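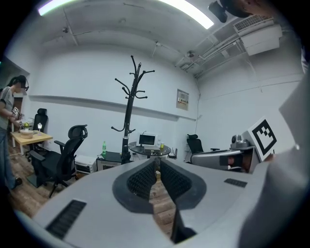 Aranka Simon holds that a timber floor should be judged by its subfloor and by nothing else, and that most complaints about boards are complaints about what lies under them. Her view is a useful place to begin, although this chapter departs from it in two respects, set out in 6.2 and 6.4.

Chapter 6
Moisture and Movement in Timber Floors

6.1 Introduction

Chapter 5 dealt with the strength of boards under load. The present chapter deals with changes in their size. Wood takes up water from damp air and gives it off to dry air, and as it does so it swells and shrinks. The amount of water held, given as a percentage of the oven-dry weight, is called the moisture content. When wood is left long enough in air of steady temperature and humidity, its moisture content settles at a fixed value, the equilibrium moisture content.

Movement is not the same in all directions. Along the grain it is so small that it may be ignored in floors. Across the grain it is greatest in the direction of the growth rings (tangential) and less at right angles to them (radial). A board sawn so that the rings lie flat in its face will therefore change in width more than one in which the rings stand upright. The student should be able to tell the two cuts apart from the end grain before going further.

6.2 The subfloor

Simon's argument rests on the fact that a board fixed over a damp base is wetter on its lower face than on its upper. The lower face swells, the edges rise, and the board is said to cup. Sanding a cupped floor before the base has dried removes wood from the raised edges; when the board later flattens, the edges sit low and the floor is crowned. The remedy is worse than the fault.

All this is accepted here. What is not accepted is that a dry base is enough. A floor laid over a sound, dry base in August may still open at every joint once the heating is turned on, and the base has played no part in it.

6.3 A worked case

The Konard hall floor was laid in boards running the length of the room, and is referred to several times in later chapters. The survey by Jenő Hegedűs and Kornél Dudás recorded the width of 285 boards at the same three points on each. Gaps were widest near the heating pipes and were not evenly shared between joints. In several places the lacquer had glued neighbouring boards together, so that a group of them shrank as one and a single wide gap opened at its edge. This is known as panelling – the term is also used for wall linings, and the two should not be confused.

6.4 Allowance for movement

Let w be the width of the floor across the boards, c the movement coefficient of the timber for a change of one per cent in moisture content, and m the expected change in moisture content. The total movement is then

d = w × c × m

The formula assumes boards that are free to move. Fixings reduce the true figure, and the result should be read as an upper limit.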